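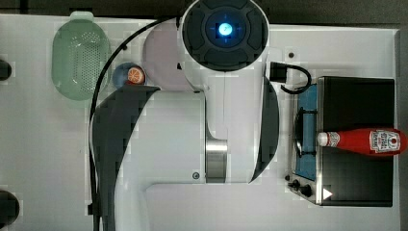

Every few months I get an email from somebody selling prints, and it nearly always promises the same thing. The print will be museum quality. It will be limited. It will make a statement in any room. I have lived with art on my walls for most of my adult life and I have yet to hear one of them say a word, so I opened the latest message, from an outfit called Orkidness, in the mood I usually save for extended warranties.

The offer was a floral by Siwan Ifans, printed on canvas in an edition of 300, signed, for $1,650. I like Ifans. I saw her small paintings in a group show years ago and went back for a second look, which I don't do often. She puts paint on thickly and then scrapes half of it away, and you can follow her changing her mind all over the surface. A flat reproduction of that is a photograph of somebody changing her mind. It might be a very good photograph. I still don't see how it gets to be a $1,650 photograph.

The seller's answer is the number in pencil at the bottom. I'd like people to think harder about that number. An edition used to be limited for a physical reason. A copper plate wears down, the lines go soft, and the fiftieth impression doesn't look like the first. An inkjet file has no such trouble. It stops at 300 when a person in an office says stop, and in plenty of cases the same picture comes back a year later two inches wider with a fresh set of numbers. Ask whether there's a second size planned. I asked. I got a paragraph about the artist's journey.
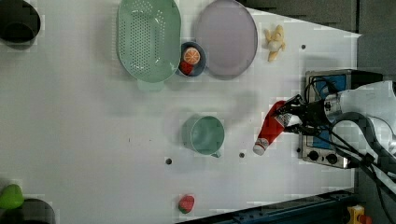 Color is the other thing that gets waved through. The Orkidness page shows the Ifans over a cream sofa, and the red in it is enormous, a real shout. On my phone it was orange. On my laptop it leaned toward brick. Nobody should need a trained eye to be bothered by this, because we all know a few reds by heart. Take the red of that squeeze bottle, next to its white end, and ask yourself whether you'd accept it a shade pinker. You wouldn't, and you'd notice before you could say why. Yet buyers who would fuss over a paint chip for a hallway will take a canvas sight unseen, from a picture of a picture, and tell themselves the difference is the lighting.

I called Gudrun Eichhorn, who ran the print room at Brinkmann until it closed, and read her the product page. She was kinder than I was. Her view is that a well made reproduction is an honest object as long as it's sold as one, and that $50 for a poster you love is money well spent. Where she lost patience was the word "original," which turned up 3 times in the listing. An original what? An original signature, it seems. The artist held the pen. I don't doubt it, and I'm glad if Ifans gets a decent cut, though the page doesn't say what the cut is.
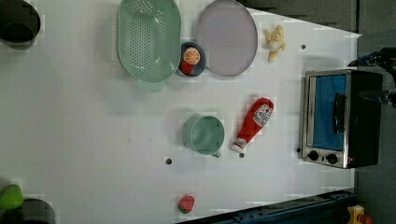 Jana Sperling

Defenders of this trade say I'm being a snob. Not everyone can buy a painting, and why shouldn't people have something handsome over the couch? They should. My own kitchen has a tea towel from Cavotano in a cheap frame and I look at it more than I look at anything else I own. My quarrel is with the price and the vocabulary. For $1,650 you can walk into almost any open studio in August and leave with something a human being made by hand, and you'll have change for the framing. I bought a still life of lemons from Sizwe Motaung that way, off a trestle table in a parking garage. The lemons are lumpy. One corner of the panel is dinged. He told me he wasn't sure he'd finished it, and I'm still not sure either.

Will it go up in value? I have no idea, and neither does the company that writes "investment piece" under a canvas it can print again tomorrow. Cilidach, the resale site, had four of the earlier Ifans canvases up when I looked, all unsold, all with the certificates carefully photographed. One seller had photographed the certificate and left out the picture.

If you love the thing, get it, and hang it out of the sun. Before you pay, send the company an email and ask what size the next edition will be.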